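Undico publishes kitchen demonstration results and asks buyers to lower their expectations

26/06/2023

Undico, the robot training workshop based in Zulau, has today published the results of its first study into teaching kitchen jobs by demonstration. The full set of 2,448 demonstrations, failures included, is available on request to anyone buying, selling or writing about this kind of machine.

The company would like to say at the outset that the results do not support much of what is currently being claimed for the method. Sales material in this field tends to promise that a person with no training can show an arm a job once or twice and then leave it to get on with things. Undico has not managed that, and has not yet seen it managed by anyone else under conditions it would call fair.

The study, known as Fladance, compared 2 ways of showing a robot a task. In the first, the operator takes hold of the arm and moves it through the job by hand. In the second, the operator sits at a separate desk and drives the arm by remote control, watching the view from a small camera near the gripper. Both were tried on the same 9 jobs, all of them dull: picking up a cutting board, turning it round, setting down a cup, wiping a strip of worktop and so on.

Moving the arm by hand was quicker to learn. New operators were usually comfortable within a morning. The trouble is that a person standing next to an arm helps it without meaning to. They lean, they steady things, they look from angles the camera will never have. A good many of the demonstrations that felt best to the operator proved to be poor teaching material, and these had to be marked down when the records were checked.

Remote control was slower and more tiring, and operators disliked it. It did at least keep them honest. If the fingers hide the edge of a board from the camera, the person at the desk cannot see that edge either, and has to find a way of working that the robot has some chance of copying.
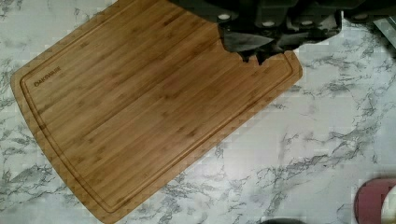
Flat objects caused more difficulty than any others. A cutting board lying on a worktop gives a gripper very little to get hold of, and operators solved the problem in different ways. Some slid the board to the edge of the counter first. Some tried to tip it up by a corner. Each approach is reasonable, but a model trained on both at once tended to begin one and finish the other. Undico's view is that a smaller set of demonstrations done in one agreed manner is worth more than a large mixed one, and it is wary of any supplier who quotes a total without saying how the work was done.

Patterned surfaces were a further nuisance. Models trained over a veined worktop did noticeably worse over a plain one, even where the board and the lighting had not been changed. The company does not have a tidy explanation for this and is not going to offer one.

The last 500 demonstrations were held back for checking and took no part in training. Undico considers this the least a buyer should ask for. A robot that repeats a job it has been shown, on the same counter with the same board, has passed a memory test – and that is how many public demonstrations are still arranged.

The control desk used in the study is sold under the name Kong. Undico makes it, and so has an obvious interest in people using it. Customers should know that Kong did not remove the need for practice, and that operators made worse demonstrations towards the end of long sessions whichever method they used. The company now advises short sessions with proper breaks and will say so in the manual.

A second round of work begins in Zulau in October. It will use the same jobs, on several different worktops, with operators who have not taken part before. Undico will publish those results in the same form whether or not they are any better. No date has been set for offering trained kitchen tasks to customers, and the company is not taking advance orders.

Notes to editors

Requests for the Fladance records should be made in writing to the Undico press office in Zulau. Records are supplied complete. Selected highlights are not available, and the company asks that clips are not speeded up when shown to the public.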